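Goseden shared office, monthly users' meeting, May
Started 4:10 pm, meeting room by the glass wall
Present: Tsehay Demissie (chair), Eldana Mekonnen (notes), people from Lutotent, Kelberg and Endale. Apologies from two at Lutotent.

1. Last minutes
Agreed. Door code action done. Blinds action carried over, Kelberg still waiting on a price.

2. Microwave
Long one. Complaints again about smell and splashes. Tsehay went through the rules from last time: cover your food, wipe after, leave the door open a while if it was fish or curry. Endale say the open door gets in the way of people going past to the chairs. Kelberg don't mind it. Agreed door can stay open ten minutes, then whoever used it shuts it.

Glass plate to be washed at the end of each day, by hand, in the kitchen sink, not with the paper towels someone has been using. Rota starts with Endale, then Kelberg, then Lutotent.

Question from Lutotent whether the microwave should be on that table at all. Eldana would like it back in the kitchen. Tsehay pointed out the kitchen only has the one free outlet and the kettle is on it.
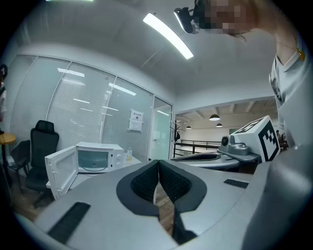 Electrician quoted $557 for a second outlet in the kitchen. Felt to be a lot. Kelberg know someone else, will ask. Until then microwave stays on the white table, and nothing gets stored on top of it.

Bottles and jars: anything left on the table over night needs a name on it. No name, it goes out on Friday's clear-out. (Correction from Tsehay, clear-out is now end of month, not weekly.)

3. Chairs
Mesh one with the headrest keeps moving between rooms. Endale want it for their long calls. Kelberg also want it. No agreement. Stays by the table for now, first come. Lower black chair is fine where it is. Please push chairs in when you leave, the cleaner has asked twice.

Felt pads for chair legs, the wood floor is getting marked. $12 a pack, Eldana to buy 2 packs and claim back.

4. Small round table
Lutotent asked if it could go in the hallway for mail. No objections. Tsehay to check with the building first becuase of the fire route.

5. Money
$113 left in the kitchen fund. Felt pads come out of that. Outlet would not, would have to be split three ways.

6. AOB
Dish soap has run out. Endale bringing some.
Lights in the meeting room being left on in the evening, last one out please check.

Actions
Kelberg: second quote for outlet, price for blinds
Eldana: felt pads, print the microwave rota
Tsehay: ask building re hallway table
Endale: dish soap, first turn on teh plate

Closed 4:55 pm. Next meeting same time next month, same room.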